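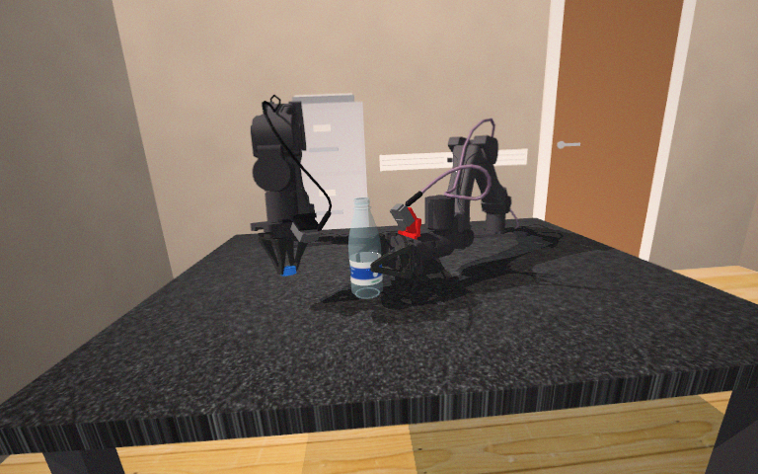

Two-arm bottle handover, right arm knocks the bottle every time after update

Posted by Hemi Ellery, 2022-01-14

I have a two-arm bottle task running in simulation with Jivero. The left arm is meant to pick up the bottle and pass it to the right arm. Before the update it worked on nearly every run. Now the right arm swings in before the left one has closed its gripper, and the bottle goes over. I ran 100 episodes last night and 264 is the step where it usually goes wrong. No collision warning in the log. I have put the old gripper settings back and it made no difference. Has anyone else had this? I don't want to try it on the real arms until I know the cause.

Carleen Paewai

Check whether both arms are still on the same clock. The update sets each arm to its own timer by default, so the right one doesn't wait for the "grasp done" signal. Open the task file, find sync_mode and set it to shared – then restart the whole thing, a scene reset is not enough. The missing warning is a separate problem. Contact between an arm and a loose object only gets logged if you turn on object contacts. I would turn that on first so you can see which link touches the bottle.

Keith Tipoki

Had something like it in October. I just slowed the right arm down and it stopped.

Oona Aaltonen

Slowing it down hides the fault. If the arms are out of step they can hit each other as well. Do what Carleen said and keep the real ones switched off until you get a clean set of runs.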